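Ticket 709: camera pose jumps mid-wipe on window demos
Component: antal-slam (visual-inertial tracking)
Opened by: Orysia Koval
Assigned to: Edit Kovács
Status: Fixed, waiting on release

Orysia, first comment

Hi Edit! I'm running the window wiping demos through Antal and I keep getting trajectories where the gripper teleports. One moment it's moving along the glass like it should, the next it's hopped sideways by the width of a hand, and then the tracker carries on happily from the new spot as if nothing had happened. No error, no warning, exit code 0. I only caught it because Ekotum draws the path as a ribbon and the ribbon had a big ugly corner in it.

Things I tried before bugging you:

Reran the same demo with a different random seed. Jump moved by a few frames but didn't go away.
Turned off loop closure. Much smaller jump, but then the whole path drifts off to the right.
Went back to the calibration file from March. No difference at all, so I put the new one back.
Bumped the feature cap from 700 to 1,000. Slower, and if anything a bit worse!

The table wiping demos from the same Priddale set are all fine with the same config. It's only windows.

Edit, reply

Thanks for trying all that first, it saves me a morning. The loop closure result is the interesting one. Can you turn on the inlier dump and send me the log around the jump? Flag is dump_inliers, it goes under tracking and not under debug (I know, I know). Also tell me which fisheye mask you're loading.

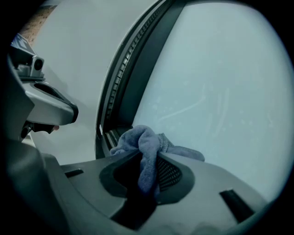 Is the tracker allowed to use features that fall on the gripper itself?
Only if the mask file lets it. The default mask in Antal blanks out the black ring and nothing else, and anything on the gripper body has to be painted out in a mask of your own, which the config then points to under tracking.mask_path.

Orysia, reply

Well, that explains my afternoon. I was on the default mask. I'd assumed the Valtier profile pulled in the gripper mask by itself, and it doesn't — it sets the lens model and the IMU noise and leaves the mask alone. Inlier log attached. Right before the jump a big share of the surviving matches sit on the gripper shell and the bunched-up cloth, and there's next to nothing on the pane. What's left is mostly the ribbed seal along the window frame.

Edit, reply

Yep, and that seal is the second half of your problem. All those little notches look the same to the matcher, so it can slide along by a few of them and still be pleased with itself. Then loop closure sees a "match" and snaps everything over. Tables have enough clutter to outvote it, plain glass and a plain wall don't.

Please try these, one at a time so we know which one did it:

1. Load the gripper mask, and grow it at the opening so it takes in the cloth as well.
2. Set match_ratio_test to 0.7. You're on 0.85, too generous for a repeating pattern.
3. Set loop_closure.imu_gate to true, so a correction that disagrees with the IMU gets thrown out.

Orysia, reply

Okay, results! Mask alone: the drift is gone, but I still get a jump, a smaller one. Mask plus ratio test: one demo still jumps. All three together: clean ribbon on every window demo I reran. I also put the table demos through the new settings and they came out fine, just a touch slower to initialize.

Could we get a warning when no gripper mask is loaded? I'd have found this in five minutes.

Edit, reply

Fair. I've added one on the dev branch, and it prints the mask path at startup too. I made imu_gate default to true while I was in there. Both go out in the next release, and until then keep your override file next to the demo config so the batch runner picks it up. Leaving this open till the release is tagged.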